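El cable amarillo se me engancha en el borde del cajón, ¿cómo lo guiáis?

¡Hola a todos! Tengo un KUKA cogiendo bloques de un cajón gris y estoy encantado, pero cuando la muñeca baja a las esquinas el mazo se tensa y a veces roza el borde. Ya he cambiado las bridas dos veces. ¿Dejo más lazo o lo sujeto más corto?

tornillo_flojo
Más lazo, siempre. Yo lo dejo largo y listo.

Marchal
¡Qué buen proyecto! Ojo con lo de "más lazo" sin más, que luego cuelga y se mete entre los dedos de la pinza. A mí me funciona este orden:

1. Suelta todas las bridas menos la correa del brazo y lleva la muñeca a mano, en T1 y despacio, hasta la postura más retorcida del programa. Ahí es donde se mide el largo.

2. Marca el cable en ese punto y deja 48 mm de sobra. Vuelve a la postura de reposo y mira cómo cae la curva: una U amplia, sin codos.

3. Junta el amarillo y los negros en el eslabón gris con una correa ancha, y en el lazo pon bridas finas sin apretarlas a tope (¡tienen que poder girar un poquito!). Repasa el recorrido con la pinza dentro del cajón, entre los bloques.

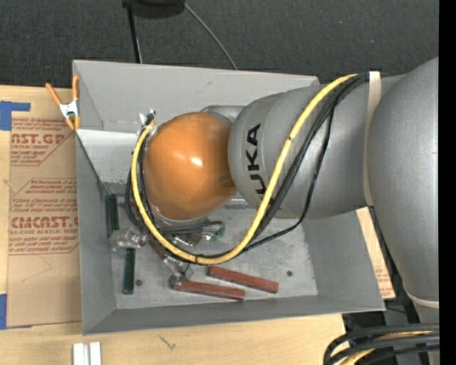
4. Lanza el ciclo al 5 % de velocidad y no quites ojo al conector de la muñeca. Si se mueve, falta cable.

Zornik
Lo de Marchal, tal cual. Añado que apuntéis los ciclos: yo reviso las bridas cada 689 y desde julio no he cambiado ni una. ¡Una maravilla!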